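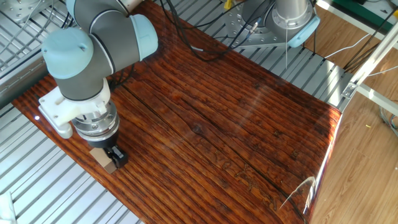

Gloss on reddish-brown timber, with a small tan wooden block for contrast.

Clidmont Clear Gloss for Interior Timber
Stock code 1215
Sold in 500 mL, 1 L and 4 L tins

We held off stocking Clidmont for a long while. The tin says "glass finish in one easy coat" and we have heard that from most of the finishes that have come through the Bremlow shop. One coat of anything brushed onto bare timber looks like one coat. After using it on our own counter and a few tabletops we agreed to carry it, with our own instructions in place of the ones on the label.

What it is
A clear, solvent-based polyurethane for indoor furniture, shelves, desks and benchtops that don't get cut on. It dries hard and very shiny. It has a slight amber cast, so it will warm up a pale timber and deepen a red one. If you want your Tassie oak to stay the colour it was when you sanded it, buy a water-based finish.

What the tin says, and what we found
"One easy coat." Allow three. The first soaks in and raises the grain, the second starts to build, and the third is the one you'll look at. Open-grained timbers may want a fourth.

"Touch dry in one hour." In a warm shed with the door open, maybe. In a Bremlow winter we'd leave it overnight before putting so much as a finger on it, and a week before anything heavy sits on top.

"Self-levelling." Partly true. Brush marks do settle if you put it on thin and leave it alone. Go back over a patch that has started to tack and the marks are there for good, or until you sand them out.

"Scratch proof." No finish is. It stands up to plates, books and keyboards well enough. Dragging an unglazed pot across it will leave a line, and on high gloss every line shows.

"Food safe when cured." The maker's wording, and we have asked Clidmont for the paperwork behind it. Until it turns up we won't recommend this for chopping boards, bowls or anything a child is likely to chew. 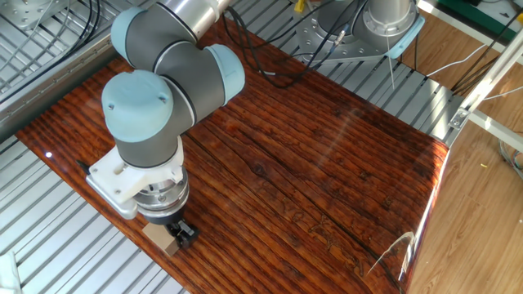

Deep reddish-brown and heavily grained. Gloss makes the most of timber like this.

Should you want gloss at all?
Worth asking before you spend the money. Gloss flatters dark, strongly figured timber and is unkind to nearly everything else. It shows dust, fingerprints, and any swirl your sander left behind. Under a window it will throw the light straight back at you. Plenty of people who come in asking for gloss go home with satin, and we haven't had many come back to swap.

If you like the feel of bare wood, look at Rustad Bench Oil. It is duller, slower and needs redoing every year or so, but a worn patch can be fixed with a rag in ten minutes. A worn patch in polyurethane usually means sanding back the whole top. Rustad also claims to be "maintenance free", by the way. See our notes on that page.

How we'd put it on
Sand to 240 and stop. Wipe down with a barely damp cloth, let it dry, and knock off the raised fibres with the same paper. Stir the tin slowly and don't shake it - the bubbles end up in the finish. Use a decent 50 mm bristle brush for edges and a wider one for the flat. Thin the first coat by a tenth with turps. Sand lightly between coats and vacuum properly, floor included.

For a true polished surface you'll need to wait until it has cured, then wet sand with 2000 grit and follow with 3000. Citach sells a set of foam-backed pads in both grades and they're fine, though the "professional polishing system" in the same range is the same two pads with a bottle of car polish. Buy the pads.

Coverage
Clidmont quotes 16 square metres per litre. We got closer to 12 on smooth hardwood, and less on the first coat. Work from the lower figure when you choose your tin.

Clean-up and safety
Turps for brushes. The smell is strong and hangs around for days, so don't do a bedroom desk in the bedroom. Wear a proper organic vapour mask; a paper dust mask does nothing for fumes. Lay oily or solvent rags out flat outside to dry and never leave them in a heap.

Storage
It skins over once opened. Decant what's left into a smaller container and it should keep until the following October if you bought it in autumn. Strain it before you use it again. We don't take back opened tins.

Not suitable for
Outdoor furniture, decks, floors, anything previously waxed, or oily timbers such as teak unless they've been wiped with solvent first. Try it on an offcut or the underside before you commit.

Also available
Clidmont Satin, same base, same wait between coats. The 4 L tin is ordered in and can take a fortnight.

Page last checked 26 February 2020. Label claims quoted from the current 1 L tin.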